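The summer I tried to learn Greek from a tea drinker

My neighbor Makis Nikolaidis moved in across the landing in October, and within a week he had knocked on my door to ask if I had a colander he could borrow. I did, and I said he could keep it as long as he liked, and that is more or less how I ended up taking Greek lessons at his kitchen table for the better part of a year.

I should say that I am not good at languages. I took two years of French in school and what I have left is the weather and a song about a lark. But my mother-in-law's side of the family is going back to the village next summer (all of them, cousins included!) and I had a notion that I would like to follow at least some of the arguing.

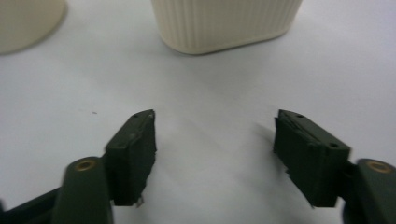

How the lessons went

Makis is a retired surveyor and he teaches the way I imagine he surveyed, which is to say slowly and with a lot of going back to check. We spent the whole first month on the alphabet. He had me read the labels on everything in his pantry out loud, and then he had me read them again with the stress in the right place, because apparently I had been saying something quite rude about the oregano.

After that we got onto verbs, and I nearly quit. I had made myself 200 flash cards and I kept losing them, in coat pockets mostly, and one turned up inside a library book after I'd returned it (the librarian was very nice about it). But somewhere around the past tense it started to stick. I listened to a radio play one evening while I was ironing and understood that a man was angry about a goat, and I was so pleased I scorched a pillowcase.

There was always tea, too. Makis gave up coffee years ago on doctor's orders and he has been making up for it ever since, so every lesson started at 7 with the kettle and didn't really get going until we'd both had a refill and gone over the news of the building.

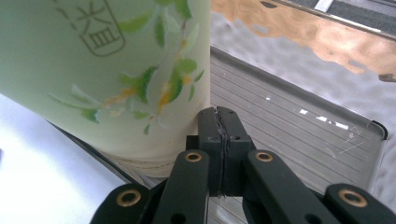

A cup with painted leaves and flowers.

We're up to the subjunctive now, which I won't try to explain here, partly out of kindness to you and partly because I have homework on it that I haven't started. Makis wants me to write him a full page about my childhood, no dictionary, and I have told him he'll get half a page and a drawing of our dog.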